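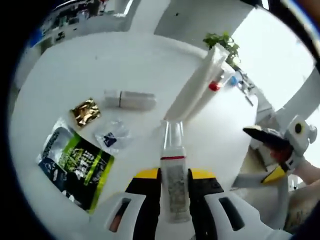 About Tirko

Tirko is a small packaging and refill business in Zoltville. We decant dry goods into reusable containers, pack them with their labels and closures, and send them out to shops and households. Our range covers seeds, coarse salts, spice blends, grains and dried herbs. We don't make the goods. We buy in bulk, check, portion, close, label and record.

The company was started by Hashini Chowdhury and Christos Margaritis in a unit on Fitzgerald Street that had been a print finisher's shop. Hashini had worked in food laboratories and Christos had run a stockroom. Their first product line was 14 items, all of them seeds. The current list stands at 62, and new items are added in November, when the annual supplier contracts are renewed.

What we do

Orders fall into two groups. Refill orders come to us as empty containers returned by the customer. First-fill orders leave in containers from our own stock. Both follow the same sequence once the containers have passed inspection.

Inspection covers the rim, the thread, the base and the wall. A container with a chip, a hairline crack or a distorted rim is withdrawn. Clouding alone is not grounds for withdrawal if the fill level can still be read through the wall. Returned containers are washed, rinsed and dried in a heated cabinet before they are filled. Adhesive residue is removed before washing.

Filling is by weight. Each product has a target weight and a tolerance, both printed on the batch card. Granular products settle in transit, so the fill line seen by the customer may be lower than it was at the bench. The weight on the label is the reference. We leave headspace in every container to allow for the closure and, in the case of blends, to let the customer turn the contents before use.

Closures are matched to the container by thread size. Caps are kept in closed bins by size, and a cap is never moved from one size bin to another during a shift. Pouches are heat sealed and the seal is pulled by hand at both ends. Cartons are folded last.

The bench

All sorting and packing is done on flat tables with a wiped surface. One order is on the table at a time. Items are laid out before they are packed, with labels facing up where the shape allows it. Pouches and bags lie flat. Cartons and bottles stand. Cylindrical items that will not stand are laid down parallel to the table edge and clear of it.

Open containers stay upright until they are closed. If one has to be moved, it is held by the body and below the rim. Foil packets are counted in at the start of an order and counted out at the end, as they are the item most often found under something else.

Estela Medina wrote the bench procedure and revises it. The current issue took effect on 20th February and replaces all earlier copies. The main changes concern the order of wiping down between products with a strong odor and products without one. Cumin, fenugreek and dried garlic are now run at the end of the shift.

Batch records

Every container carries a batch number made up of the product code, the lot number from the supplier and the bench number. Records are kept for 8 years. A customer who quotes a batch number can be told the supplier lot, the date it was filled and the weight recorded at the bench. The request form is on the contact page. Replies are normally sent within 2 working days.

Supplier certificates are filed with the batch record and can be provided as copies. Allergen statements are issued per product and are updated whenever a supplier changes.

Software

Stock and batch data are held in Adia, our in-house record system, which Aidan Duggan maintains. Adia prints the batch card and the label from the same entry. If a weight outside tolerance is entered, the label does not print. Wholesale customers can have read access to their own orders on request.

People

Hashini Chowdhury, purchasing and product checks
Christos Margaritis, stock and dispatch
Estela Medina, bench procedure and training
Aidan Duggan, systems and records
Rhys Pryor, wholesale accounts

New bench staff train with Estela on inspection first, then closures, then filling. Labeling is taught last and signed off separately.

Wholesale

We supply refill shops, cafes and farm stores. Minimum quantities are set per product and appear on the wholesale list. Container deposits are invoiced on a separate line and credited after inspection of the returned stock. Containers bought elsewhere can be accepted if the thread matches one of our stocked cap sizes. Please send a sample before sending a full crate.

Visits

The unit is not a retail shop and has no counter. Wholesale customers may visit by arrangement with Rhys Pryor. Closed shoes are required past the front office, and hair must be covered in the filling area. Returned containers can be left at the side door during office hours, in a crate marked with the account name.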